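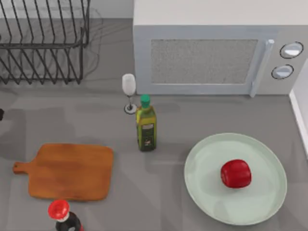
Why not just build the arm first and see what it does? Loïc Pruvost put that question on the workshop's message board in July, and several younger members agreed with him. An arm made of real motors and real brackets is more fun to look at than a program. The short answer is that a pretend kitchen costs nothing to knock over.

The longer answer takes up the rest of this page. It is written for readers who have used a screwdriver and have perhaps moved a character around a screen with a few lines of code. Nothing more is needed.

What a simulator is

A simulator is a computer program that works out what objects would do if they were real. Each object in it has a shape, a weight and a surface. The shape is stored as a large number of small flat pieces joined at their edges. The weight is a number that somebody types in. The surface has a number too, called friction, which says how hard it is for one thing to slide across another.

A wine glass with a thin stem and a tall bowl is easy to tip. A cutting board lying flat is very hard to tip. The program does not know this the way you do. It works it out from the shape and the weight, again and again, in very small steps of time. Our program takes 300 steps for every second of pretend time.

Our project is called Poko. It is a small arm that will sit on a table in the shared workshop and move kitchen things from one spot to another. The pretend kitchen it practices in is called Preda.

Why the kitchen is mostly gray

Color takes work. Someone has to choose it or paint it, and the computer has to draw it. In Preda, the effort went into the things Poko has to tell apart, such as the green cap on the olive oil bottle and the red cap on the soy sauce. The counter stayed gray. A plain background also makes mistakes easier to find. If the program reports a bottle where there is only bare counter, we know the fault is in the program.

Shadows are left on. A real table has shadows, and a program that has never met one may take a dark patch for an object.

How the arm finds a thing

Poko's program needs two facts before it moves: where the object is, and which way it is turned. Together these are called the pose. For a round plate, the turn hardly matters, as a plate looks much the same from every side. For a paddle-shaped cutting board it matters a great deal. The handle is the easiest part to hold, and it points only one way.

In the simulator we can ask for the true pose at any time. This is a kind of answer key. The program makes its guess, then we compare the guess with the key and write down the difference. In the real workshop there is no key, only a ruler.

What gets tested

The first job is short. Poko must pick up the red object from the plate, lift it straight up, and set it down on the cutting board. One try at this is called a run. We planned 1,979 runs, each with the objects shifted a little. After 287 of them we stopped to fix the hand, which was closing before it reached the right height.

The fix was one number in one file. On a real arm, the same mistake could have bent a finger or cracked a plate.

What the simulator gets wrong

Real motors are late. They start moving a moment after they are told to. Real bottles have liquid inside that slops from side to side — ours are treated as solid. Real tables are rarely level. For these reasons a move that works in Preda still has to be tried slowly on the bench, with an adult's hand near the power switch.

Try it on paper

Draw a counter seen from above. Put in a plate, a board and a glass. Now draw the path a hand would take from the plate to the board without passing over the glass. Mark each place where the hand must stop, turn, open or close.

Give the drawing to a friend and ask them to follow it with their eyes shut while you read the marks aloud — use plastic cups for this, and leave the glasses in the cupboard.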